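Every December I decide that this will be the year I learn to do nothing, and every December I end up regrouting the bathroom. I'd set aside 17 days of leave. By the second morning I was on my knees with a toothbrush, muttering about mildew.

My friend Titilayo Ojo says I have a problem with rest. She told me this while reorganising my spice drawer, so I took it with a grain of salt (filed under S, between saffron and sage).
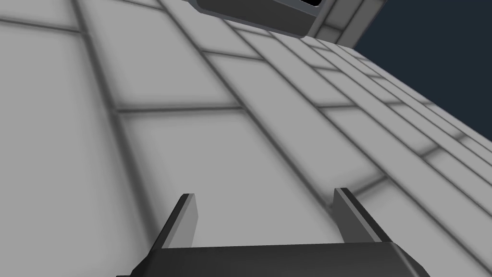 Anyway, the grout came from Gudska, the hardware place past the servo, and the colour on the tub was called Pensive Dove. There were 21 greys on the chart. I stood in front of them for most of a lunch hour, then picked the one nearest my hand, and I'd like it known that I told everyone at home it was a considered choice.

What the tub leaves out is the haze. You wipe it off, you make a cup of tea, you come back and it has returned, like a cousin who knows where the spare key is. I wiped that floor four times. Chidubem Uzor from next door put his head in and said his brother-in-law does a bathroom in an arvo. I thanked him for that.
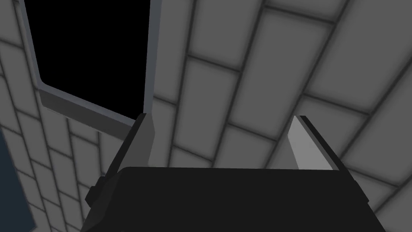 Filed under: Home, Grumbling

By the end of the first week I'd spent $455, a fair whack of it on a pair of knee pads that turned out to be for rollerskating. They're very good knee pads. I've kept them on for the gardening, and the neighbours have been decent about it.

I did try the nothing, for one afternoon. I took a banana lounge out the back with a novel Babatunde Aliyu had pressed on me, and I got 29 pages in before noticing that the fence was leaning. It had probably been leaning for years — I just hadn't been lying down at the right angle to see it.

So the fence is next. I've got a level and a bag of quick-set, and I've been told by text message to wait until someone who knows what they're doing gets back from Cluminmont. 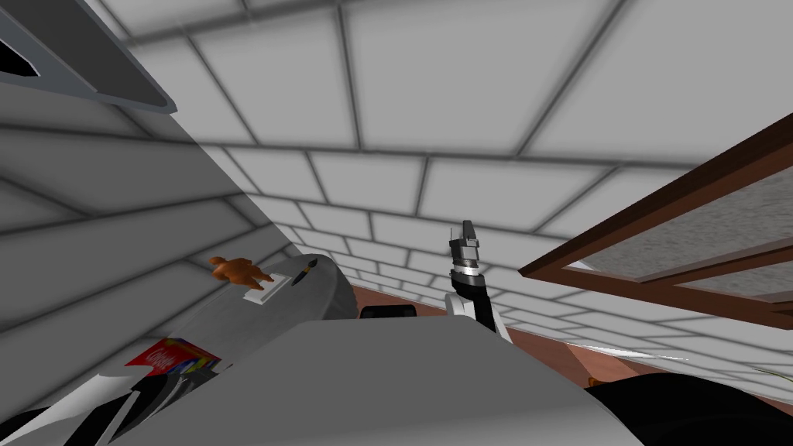
Pale wall, dark wall, plenty of mortar.

She's back on the ninth. I've already dug the first hole.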